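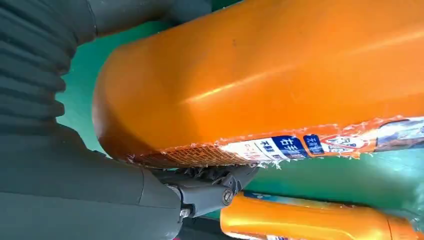

Orange container on its side, ragged fragments along the label's upper edge.

How to Get a Stubborn Printed Label Off a Glossy Container

14 shares | 2 comments

There are two kinds of labels in this world. The first peels away in one long, satisfying sheet and makes you feel like a competent adult. The second is on every container I have ever wanted to keep.

The second kind tears. You pull at a corner, you get a strip the size of a fingernail, and after a while you have a ragged line of scraps where the label used to end and a glossy surface that looks as if something has been chewing on it. If you've reached that stage, stop pulling. Most of what follows works fine on a label somebody has already made a mess of.

Before you start

Read the label. I know, you're trying to get rid of it. But if there's a warning triangle anywhere on it, you want to know what it's warning you about, and it's a lot easier to read now than as a wad in the trash. If the text is in a language you don't read, take a picture and look it up. If the container held anything nastier than soap, leave the label on and recycle or dispose of the thing the way your town tells you to. And whatever it used to hold, never put food or drink in it afterward.

Still with me? Rinse it out, put the cap on if you have one, and lay it on its side on something that won't let it roll. An old towel is good. A rubber mat is better.

What you'll need

A hair dryer
A plastic scraper, or an expired gift card
Dish soap and warm water
Cooking oil
Baking soda
A soft cloth you don't love

I used to buy a bottle of Dimon label remover for this, 500 ml at a time, until I noticed I was mostly using the cooking oil. The Brallholm scraper I still own. It has outlasted two hair dryers and has never once scratched anything, including, on some days, the label.

Step 1: Warm it

Set the dryer on low and keep it moving a hand's width away. Give it 2 minutes. You want the glue soft and the plastic still shaped like a container. Thin plastic will sag if you park the heat in one spot, and then you have a different project.

Step 2: Peel low and slow

Pick the end with the most label left on it, which is usually the curved part underneath. Get the scraper under the edge, nearly flat, and pull the label back over itself. Pulling straight up is how you get fringe. If you already have fringe — a frayed tuft of plastic hanging off the underside, say — snip it close with scissors first so you aren't tempted to yank it.

Step 3: Oil the leftovers

Mix equal spoonfuls of oil and baking soda into a paste. Smear it over every scrap and sticky patch, then walk away for 7 minutes. Longer is fine. I once left it through an entire phone call with Siriwan customer service and it came off beautifully, so there was one good result that afternoon.

Step 4: Rub, wash, repeat

Rub in small circles with the cloth. The bits roll up into gray crumbs, which will get everywhere. Wash with warm soapy water, dry, and tilt the container under a lamp. Glossy plastic hides glue until the light slides across it. Go back over any dull patches.

2 comments | 500 views

Updated May 27, 2021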